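2026-08-26 作業ノート(修復室2、記入:Yichen Cui)

「Farnis」16mmプリント、3巻目の続き。巻頭から147フィートまで目視検査が終わった。パーフォレーションの欠けは8か所、いずれも片側のみ。スプライスはセメントが古く、2か所は触っただけで浮いたのでテープで仮留めした。本補修は音声側の確認が済んでから。

収縮率は昨日と同じゲージで測り直し、0.8%。スキャナのゲートはこのままで通るはずだが、念のため最初の40フィートは低速で流す。酢酸臭は2巻目より弱い。缶の内側の錆は拭き取り、フィルムは新しい缶に移した。古い缶のラベルは剥がさず、缶ごと保管棚の下段へ。

音声。光学トラックと、Gerritが見つけてきた1/4インチテープを突き合わせている。テープのほうが明らかに状態がよい。ただし台所の口論の場面はテープが先に切れていて、最後のやりとりは光学からつなぐしかない。つなぎ目で部屋鳴りが変わるのが気になる。監督がこの場面を長回しのまま残したのは、二人が黙ってからの時間を見せたかったからだと思う。ノイズ除去を強くかけると、その沈黙まで平らになる。弱めの設定で一度書き出して、Fedirに聞いてもらう。
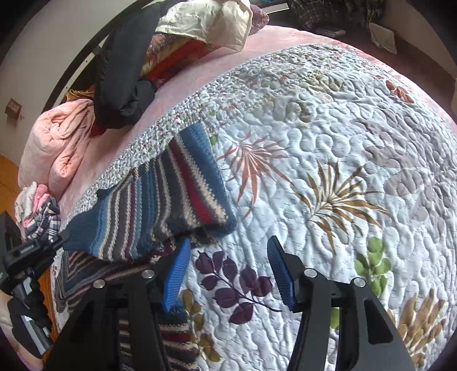 色の基準について。Clirkowから届いた参照プリントは全体に赤へ転んでいて、寝室の場面はそのままでは当てにならない。Chathurikaの案は、チャートだけを基準にしてモニタ上の偏りを見る方法。紺、青緑、暗い赤、クリーム、灰色が横縞で並んだ編みの毛布、その下に白っぽい淡青のベッドカバー。撮影当時の照明メモがAmumの箱に残っているかどうか、Gerritに問い合わせ中。

字幕。Yichen Renの英語字幕の初稿は612枚。夫の母の台詞に訳し落としが二つあったので印をつけて戻した。早口で重なるところは、全部を訳すより誰が話しているかがわかるほうを優先したい、というのがRenの意見。自分もほぼ賛成だが、食堂の場面だけは重なり自体が芝居なので、もう一行ずつ入れてほしいと書いた。人名「Su」の表記は全巻で統一済み。

失敗の記録:午前中、2巻目のテストスキャンを前の設定のまま回してしまい、上下がわずかに切れた。ゲート設定はロールごとに読み直すこと。やり直しのファイルは末尾にbをつけた。最初のファイルは混乱のもとなので作業ドライブから消した。

残り
・3巻目後半の検査
・浮いたスプライス2か所の本補修
・口論の場面の音声、弱設定と中設定の聞き比べ
・1月の試写で使った旧版のタイトルカードと新スキャンの比較(字の位置が違って見える)
・溶剤の追加注文

追記:Fedirから返事。音声は弱設定のほうがよい、つなぎ目の前後に短いクロスフェードを入れてみては、とのこと。明日の最初にやる。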